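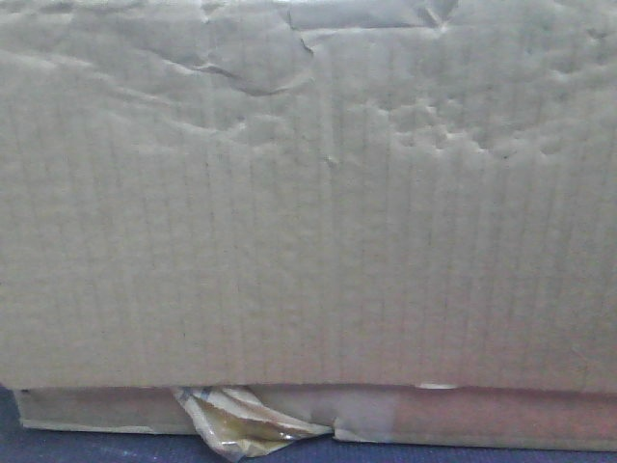 Section 2. Setting up the Pronedus check-in station

For precinct leads, Dorkwood. Covers the poll book tablet, the label printer and the supply carton. Scanner set-up is in its own section, don't mix them up.

Before you start

Have your precinct key, the sealed pouch and the opening log on the table. Both leads present. If the other lead isn't there by 6:15 am, call the Irnero help line and wait. Do not open the pouch alone.

Caution: do not plug the station into the same power strip as the coffee maker. Printer resets and you lose the queue.

Unpacking

1. Check the seal number on the carton against the opening log. Write it down even if it matches.

2. Seal doesn't match, or no seal at all: stop, leave the carton shut, call Irnero. Use the backup station from the rover.

3. Cut the tape along the top seam only. Short blade. The poll book sits right under the flaps.

4. Take out the tablet, stand, printer, power brick and the gray cable. Keep the foam. Everything goes back in the same foam at close.

5. Put the cut seal in the pouch. Not the trash. It gets counted.

Connecting

6. Stand first, then tablet. Push down till it clicks on the left side.

7. Gray cable from printer to the port marked P. It fits in the other port too and nothing will happen.

8. Power brick to the wall outlet. Green light on the stand = good. Amber = charging, also fine, keep going. Red = swap the brick.

9. Turn on the printer before the tablet. If you did it backwards, turn both off and start again at this step.

Note: first start is slow. Screen may go black for a while after the Pronedus logo. Leave it alone. Holding the power button down at this point wipes the overnight update and you'll have to load the whole list agian.

Signing in

10. Enter the precinct code, then the lead PIN. Second lead enters theirs on the next screen. The station locks after too many wrong PINs and only Irnero can unlock it.

11. Read the voter count on the home screen and compare with the sheet in the pouch. They have to be the same. Off by even one, call before you check anybody in.

12. Confirm the name of the election and the precinct at the top of the screen. Split precincts: make sure both ballot styles are listed. Aquino Hall has two styles and they look nearly the same on the label, so check the letter at the end.

13. Print a test label. Should show TEST, the time and the precinct code. Tape it in the log, both leads initial it.

Labels and paper stock
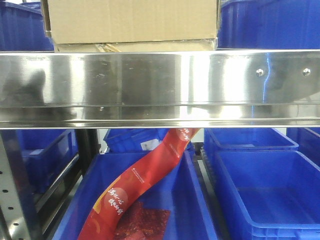 Each station gets one roll in the printer and one spare at the table, 600 labels to a roll. When the printer beeps and the low paper icon shows, finish the voter you're on, then change the roll. Rest of the stock stays in storage until you need it. Keep it up off the floor, the way the tan cardboard box is sitting on the steel shelf, as floors get mopped the night before and damp labels jam. Don't store rolls on top of a heater or in a sunny window either. Log every roll you open, with the time.

Changing a roll:

a. Open the lid with the side tab.
b. Old core out, new roll in, labels facing up.
c. Pull a little past the edge, close the lid, tear.
d. Print another test label. Goes in the log same as the first.

Caution: never hand a voter a TEST label. If one goes out by mistake, void it on the tablet (Menu, Labels, Void) and write what happend in the log.

If the connection drops

Station keeps working offline. Small cloud icon gets a line through it. Keep checking people in, the list is stored on the tablet. What you can't do offline is look up a voter from another precinct. Send those voters to the provisional table.

Still offline after 30 minutes, call Irnero. Have the station number ready, bottom of the stand, starts with PR.

Ready to open

Station is ready when the home screen says READY FOR CHECK-IN and the test label is in the log. Both leads sign the opening page. Leave the pouch under the table, zipped, key inside the lead's lanyard. Closing steps are in Section 5.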